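Drawer divider

A drawer divider is a thin wall, fixed or loose, that splits a drawer into smaller spaces. It is one of the simplest things in a home and one of the most useful! Dividers keep small items from sliding together when the drawer is pulled open, and they turn up in kitchens, workshops and sewing rooms alike.

Fixed dividers sit in grooves cut into the drawer sides. Loose ones rely on springs or a snug fit — handy for renters. The Nuvholm system, drawn by Darius Ghiță, uses 5 panels that lock into a grid.

Related forms include trays, bins and stepped organizers for the tabletop.

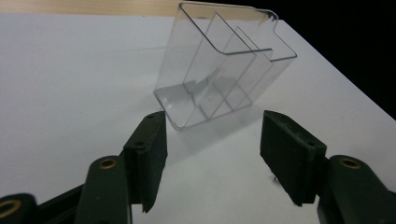
How tall should a divider be?
A little lower than the drawer side, so the drawer can close freely.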